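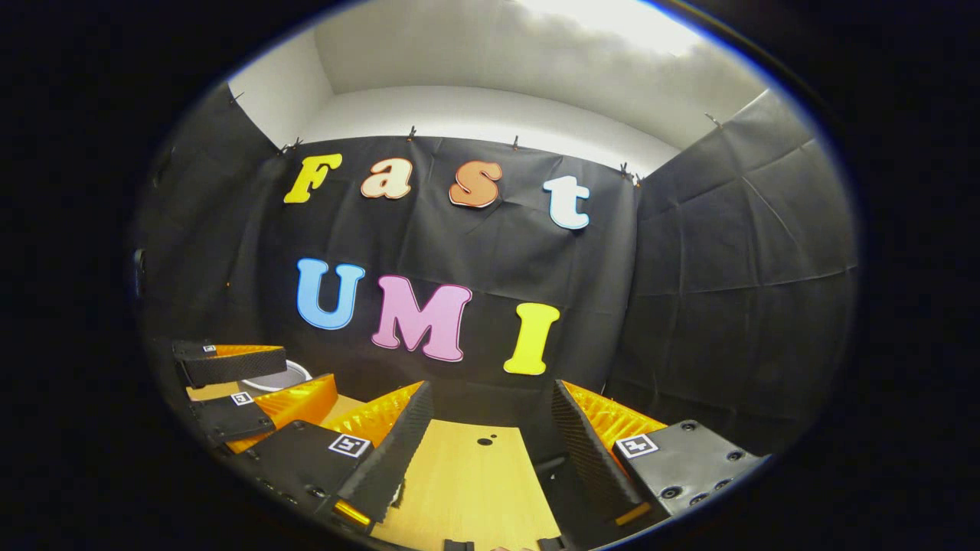
The Black Cloth

My aunt gave me the job in May, when the little theatre in Grosstead was still cold in the mornings. I had to cover the inside of the booth with black cloth. She said it was simple work and that a child could do it. I was nineteen and I had never covered anything, so I believed her.

The cloth came from Lirkosis, the shop behind the station, in one piece so heavy that I carried it home on my shoulder like a sleeping person. It cost 155, and my aunt wrote this number on the wall in pencil, so that I would see it each time I took the scissors.

I began with the back. I put up one clip and the cloth hung down from it like a wet coat. I put up a second clip and there was a deep fold between them. When I pulled the fold out, the first clip jumped off and went under the table. I looked for it on my knees for a long time. I found a button, a dead moth and a ticket for a show called Buenaventura, seat 11, which my aunt had closed before I was born.

"Do you want it flat or do you want it black?" she asked from the door.

"Both," I said.

"Then start in the middle, and stop pulling."

I started in the middle. The side was worse, for the cloth had been folded in the shop and it kept all its lines, like a map. I had no iron. I wetted my hands and stroked it down, and the lines went away and came back while I was eating my bread.

After this came the letters. They were in a biscuit tin, thick ones in many colours, and I was allowed to choose the word. I thought about it the whole afternoon. I tried my own name, but there was only one of a letter that I need twice. I tried the name of my aunt and it looked as if she was for sale. At the end I put up "Fast", with "UMI" under it, and I stood back as far as the wall let me.

My aunt came with her glasses on her head. She put them down on her nose and read my word, and it took her longer than four letters should take.

"It hangs lower on one side," she said.

"I can move it."

"Leave it. I hang lower on one side too."

She switched off the lamp to see how black the cloth was. We stood there in the dark, she and I, and the street was quiet, and then one clip fell on the table and rolled. I heard her begin to laugh before I had found the switch.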